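Should we buy a second pair of hand-held grippers?
Student project report, equipment planning section
Sunday, July 6, 2025

1. What we were asked

The group was given a budget of £4,000 to improve the way we record handling tasks. The proposal on the table when we started was to spend most of it on a full Mastent arm. By February this had shrunk to a second pair of hand-held grippers from Piltico, plus spares. This section looks at whether either purchase makes sense. Our view is that the arm does not, and that the case for the grippers is weaker than the original proposal made out.

2. What the work needs

The proposal talks about "throughput" on every page and says very little about the tasks themselves. We think that is the wrong way round. Shoe handling is one of the jobs on our list, and it asks a lot of a gripper. Canvas gives way when you press on it, the sole doesn't, and laces get into everything. The person doing the task also has to control two devices at once, one on each hand, with cables to keep clear of the work.
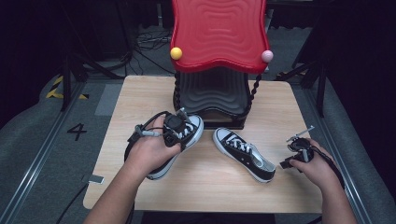 3. The quotes

Piltico quoted £1,156 for a pair, with cables but without spare fingers. Erraji offered a pair for £1,000, which looks better until you read the terms: delivery is extra, and repairs mean posting the unit back at our cost. Neither supplier would lend us a set to try. Mastent's price for the arm would have used the whole £4,000 and left us nothing for a stand, a guard or anyone's training.

We also checked Morkgate, who sell used kit. They had 2 pairs listed, both with no service history. We did not pursue this.

4. Would a second pair help?

Only if two people can work at the same time. At present we have one table set up for recording, and a second pair would sit in a drawer until there was another. The proposal leaves out the cost of that table — and the cost of the hours needed to check twice as many recordings. We asked for the figures behind its claim that output would double and were given none.

Spares are a different matter. Cables and fingers are cheap next to a full pair, and waiting for one small part could hold up a whole week of sessions.

5. Recommendation

Do not buy the arm. Put off the second pair until a second table has been costed properly. Order spare cables and fingers for the pair we have, and ask Piltico again for a loan set before agreeing to anything larger. Any money left should stay in the budget until the autumn review.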